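The quiet return of artificial fruit

For years the bowl of artificial fruit was something you found on a grandparent's sideboard or in the window of a furniture shop. It gathered dust, and children bit it once and never again. Now it is selling again, and at Lolham, where the twice-yearly homewares market fills the old corn hall, sellers of imitation produce took up most of the back wall in January.

Prices are low, which helps. A single piece costs less than a coffee, and a mixed set for one bowl can be had for £9. Buyers are mostly people furnishing small flats, parents stocking a play kitchen, and those who let out a cottage and want something on the table that will not go off between guests.

The container matters as much as what goes in it. Lined baskets are the usual choice, and old picnic and sewing baskets do the job well. 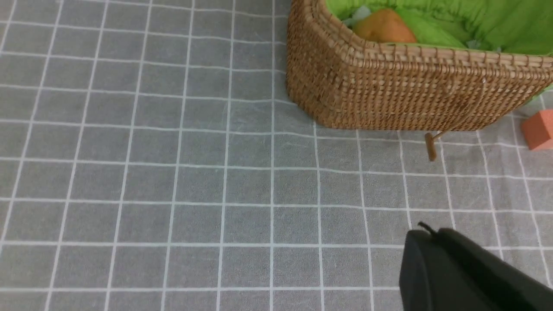

A woven basket with a bright green lining, on a grid-patterned cloth.

A lining does two jobs. It lifts small pieces so they can be seen over the rim, and it stops them knocking about when the basket is moved. Plain cotton is fine. Strong colours can overpower pale fruit, so it is worth trying a few pieces against the fabric before buying a whole set.

Volturcombe, a mail-order firm that began with silk flowers, now lists 46 kinds of artificial fruit and vegetable. The best sellers are still apples and lemons, but the firm says tropical fruit is catching up. Its mangoes are sprayed by hand in several passes, so two from the same box will not match exactly.

Glass is the other popular choice, and the effect is quite different. Light comes through the sides, so a bowl that looks full in basketwork can look crowded in glass.
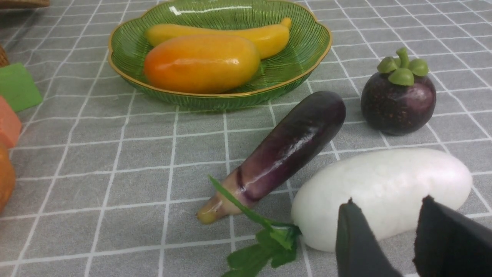

Colour is where most home arrangements go wrong. People buy one of everything, tip it all in and wonder why it looks like a raffle prize. A better way is to settle on two neighbouring colours and leave the rest out. A yellow banana with an orange mango in front of it is enough for a green glass bowl, particularly one with a gold rim, and dark things such as an aubergine or a mangosteen can go on the cloth beside it. The purple then reads as a separate group and the bowl stays light.

Size is the next problem. Cheap pieces are often made to whatever size the mould happened to be, so a plum can end up as big as an orange. Đinh, a range sold through garden centres, prints the length of every piece on the label — a small thing, but useful if you are ordering without seeing the goods.

Vegetables used to be a poor relation in all this. They are now the part of the trade that growers of real ones seem to enjoy most, and the odder shapes do well. Long and knobbly pieces break up a row of round ones, and a potato gives the eye a rest from all the shine. 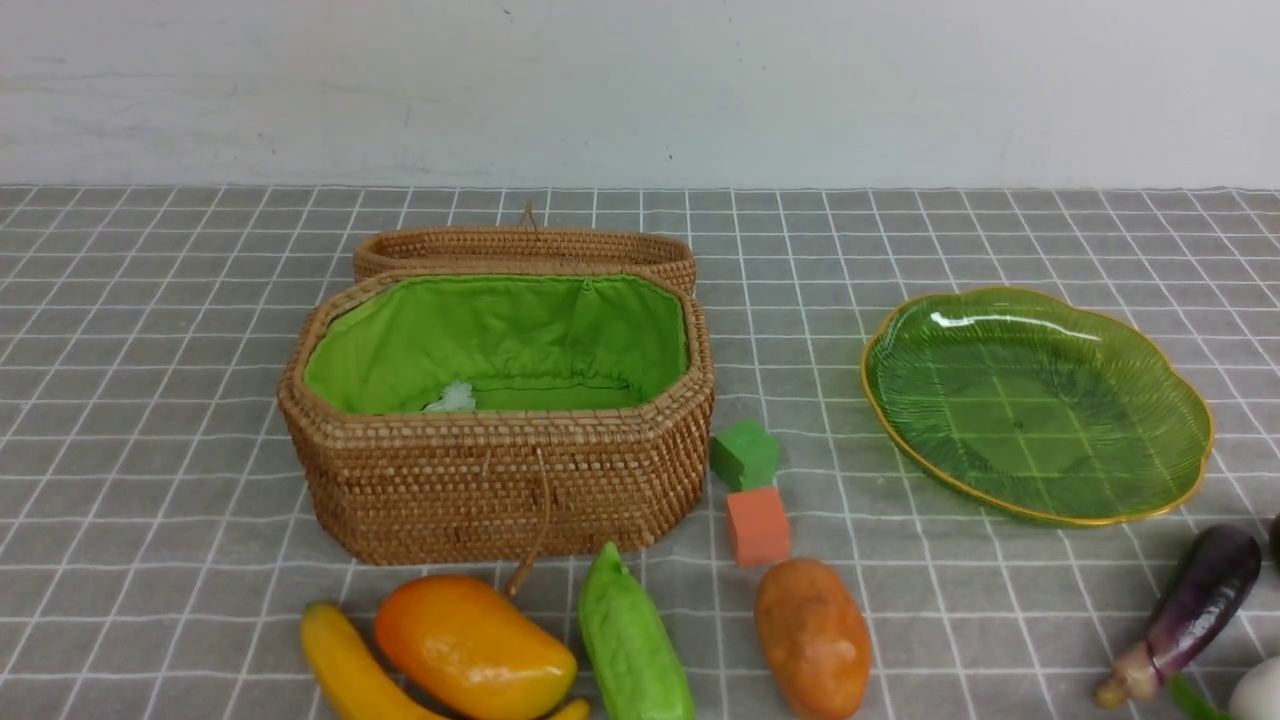 One reader in Lolham, who wrote in after our last piece on table settings, thinks the whole business has gone too far. She keeps three lemons in a dish by the door and says that anything more "starts to look like a greengrocer's", and that she would sooner spend the money on real pears and eat them. Another wrote to say that he had the same artificial grapes for decades and only parted with them when the stalk gave way.

Finish divides people too. Matt pieces look more convincing from across a room, while glossy ones are easier to wipe. Sturnetti, which supplies shop displays as well as homes, offers both and reports that shops nearly always ask for gloss. Its warehouse holds 4,000 pieces at a time, sorted by colour first and by type second.

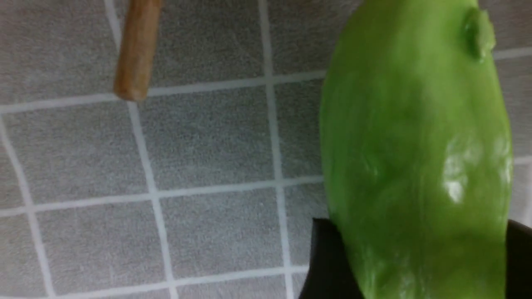 Looking after it

Dust with a soft, dry brush once a week. Plastic pieces can be washed in lukewarm water with a drop of washing-up liquid, then left on a towel. Foam-cored fruit should only be wiped, as water gets in at the stalk.

Keep everything out of direct sun. Reds fade first, then purples. If a piece has faded on one side, turn it round.

Store spares in a lidded box with tissue between the layers, and put the heavy ones at the bottom.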